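Plernura School Supplies Project
Progress report to the Danzer Fund
2021-08-12

Dear friends at the Fund,

It hardly seems possible that we are already writing to you again, but the summer has gone by in a blur of cardboard and packing tape, and there is a good deal to tell.

When we last wrote, in May, we had a promise of space at the old Merko building and not much else. We now have the keys, a working loading door and shelves along two sides of the main room. The rent is a little lower than we budgeted, and with your agreement we would like to move the difference over to transportation, where fuel has been eating into us all season.

Purchasing went better than we dared hope. We ordered 2000 notebooks through Drelus and they came in two deliveries, the second one nine days late, which made for a few anxious phone calls. Pencils, rulers and glue sticks are all in. Scientific calculators are the one real gap - the supplier has put us on back order and won't give a date, so the high school sets will go out without them and we'll send the calculators on after.

To date 1401 children are signed up across the district, and the forms are still coming in. Hannelore Strebel has been on the phone with the school offices nearly every morning, and it is thanks to her that the two rural schools we missed last year are on the list. She has also rewritten the sign-up form in much plainer language, and parents have told us how glad they are of it.

Backpacks are the biggest single line in the budget, as you know. We have 300 still to buy, and we are waiting on a second quote before we commit.

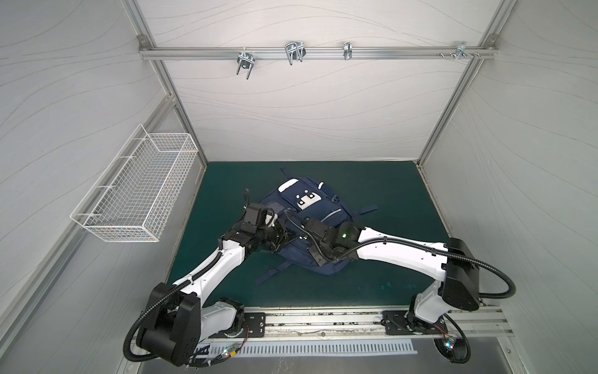

A navy blue backpack.

Between now and our next report we plan to finish the elementary deliveries, settle the calculator question one way or another, and send you the full accounts with receipts. If any of you would like to come by on a packing day, please do - the coffee is decent and we can always find you a chair.

With warm thanks from all of us,
The Plernura team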